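Kneževič Workshop Refit
Progress report, February
Prepared by Nghĩa Phí for Grisura

1. Period and scope

This report covers work on the small-parts benches and the enclosed work bay under the current grant. Storage and floor repairs are reported separately. Spending on the bench line stands at 1,190 against the approved amount, with one invoice from Pukora still open.

2. Work surfaces

The old surfaces had swollen at the front edge and would not hold a level. They were taken out at the start of the month and replaced with new tops in gray with a pale marbled pattern. Seven tops were ordered and all seven were delivered. Two had chipped corners and went back to Pukora. The replacements arrived in the same color lot and are now in place.

Each top was leveled against the frame before the fixings were tightened. The worst reading after tightening was 2 mm end to end, inside the limit set in the work plan. The marbled finish hides light scuffs well. It also hides small clear parts, and staff at two benches have asked for a plain mat to sort on. Mats are not in the budget. A request is attached to the cost sheet.

3. Enclosure

The work bay is closed at the back and on both sides in a pale gray-lavender material. The color was kept the same on all sides so that light falls evenly across the surface. Glare readings at the center of the bay are lower than in the open room, and the overhead fixture no longer throws a hard shadow toward the front edge.

The right side panel has a slight wrinkle near the top. It does not affect use of the surface. The panel will be pulled tight and fixed again when the ladder is next on site.

4. Small items and sorting

The sorting trial with Wastness went ahead in the second half of the month. Items are placed toward the middle of the surface, clear of the front edge. The first layout put them too close to the back wall and slowed clearing at the end of a session. Moving them forward cut the clearing time to around 12 minutes. The new layout has been written into the bench sheet.

Mixed lots remain slower than single-item lots. White items are easy to find against the gray. Dark items take longer, and a second lamp position is being tested for those lots. Results will be in the next report.

5. Open points

Pukora invoice: amount agreed, awaiting corrected paperwork.
Right side panel: refix near the top.
Sorting mats: decision needed from Grisura before an order can be placed.
Lamp position: test in progress, no cost to the grant.
Bench sheet: revised copy to be sent to Wastness for comment.

6. Next period

Edge trim will be fitted to the remaining benches and the level check repeated on all tops. The sorting trial will continue with the same lots so that times can be compared. No change to the end date is requested.

Attachments: cost sheet, level readings, bench sheet (revised). 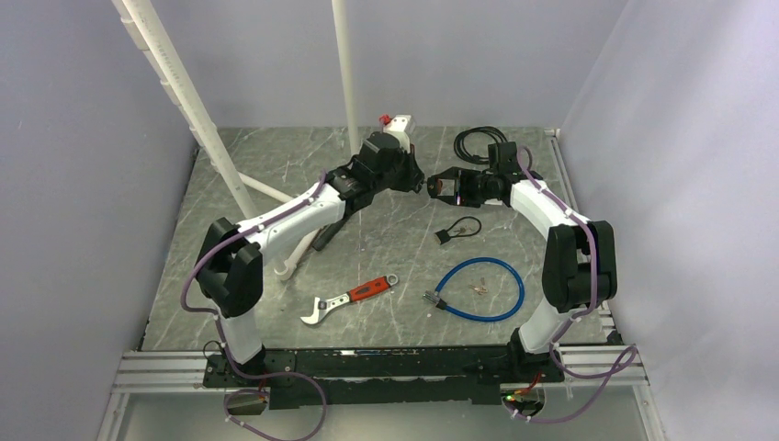

Figure 1. Work bay with gray marbled top and pale enclosure walls.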